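MECH 353 Robot Handling of Small Parts
Handout 6: Fixture plate, processor and computer case

Please read this handout before you come to the lab. It replaces the older sheet from June, which had the wrong names for the program files. If you still have a printed copy of the old sheet, please put it in the recycling.

1. What the project is

Each team in this course prepares a robot to do one part of a computer assembly. The full job is to take a processor from the grey fixture plate, carry it to the open computer case and place it in the socket. We do not ask for the full job yet. For this handout you only need to do the approach, the grip and a safe lift. The placing comes in the next handout.

The course software is called Pleltero. You have used it already for the exercises with wooden blocks. The difference now is the size of the part and the value of the part. A block can be squeezed hard and nothing happens. A processor has small contacts on its underside and they can be damaged by one wrong touch.

2. Before you switch on

Check that the fixture plate does not move when you push it lightly with your hand. If it moves, call the lab assistant and do not tighten the bolts by yourself. The plate positions are saved in the Drunlow file, and if the plate is shifted by a small distance the saved positions will be wrong for every team after you.

Look at the cables of the arm. They need enough slack to follow the wrist when it turns, but they must not hang where the gripper can catch them. Move the arm slowly by hand mode to the highest point and to the lowest point, and watch the cables at both.

Remove watches, rings and long necklaces. Wear the grounding strap when you handle a processor.

3. The approach

The approach has two points. The first one, which we call the "high point", is 80 mm over the part. The second one is the grip point. Between these two points the gripper must travel in a straight line and with the fingers open. Many students program a third point beside the plate to save time. Please do not do this, the brackets on the plate are taller than they look from the chair.
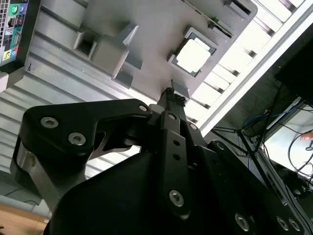
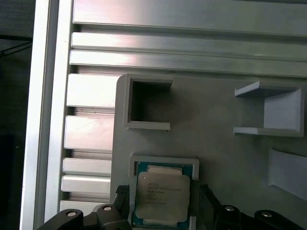
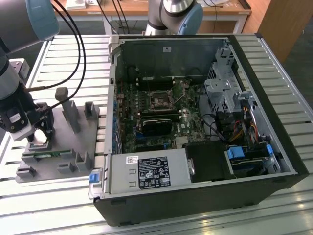 The speed between the high point and the grip point is set in Pleltero under "Motion", second tab. Start with the lowest value. You may increase it only after the path was good several times with the same part, and you must write the new value in your lab book.

When you reach the grip point, stop the program and check the distance on both sides of the part with your own eyes. The distance should be the same left and right. If one finger arrives first, it pushes the part against the wall of its holder, and the part can stand up on one edge. In this case open the fingers, go back to the high point and correct the position. Do not try to correct it while the fingers are closed.

4. Grip force

The force is a number without units in our software. For the processor the start value is 317. This number was found for the textured finger pads and it is not good for smooth pads. If your team changed the pads, you have to find your own value, beginning from a lower number and going up in small steps.

A common mistake is to think that more force is more safe. The processor is thin, and with too much force it can turn between the pads during the lift.

5. The lift

Lift straight up to the high point and wait there for six seconds. Watch if the part slides. If it stays in place, lower it again to the same position and open the fingers slowly. This is one complete cycle.

The case stays where it is during this exercise. Do not move it to get more space, and do not put tools inside it. We need the socket clean for the next handout.

6. What to hand in

One report for each team, as a PDF, uploaded to the course page until October 25, 2023. The report must include:

Your high point and grip point, with all coordinates
The force value you used at the end and how you arrived to it
A short text on one cycle that failed, and what you changed afterwards
Your program file, exported from Pleltero

The text on the failed cycle has the same weight as the program file. If all your cycles were good, describe a cycle that was close to a failure.

7. Reading

Chapter 6 of the course book, on parallel grippers. The Hordiienko notes on finger pads are also useful, but you can skip the part on suction cups. Teams who want to use the Prunuvix add-on for checking the path must ask first, the licence is for one computer only and it has to be booked.

Questions can be sent through the course forum. Please write your team name and the name of your program file in the first line.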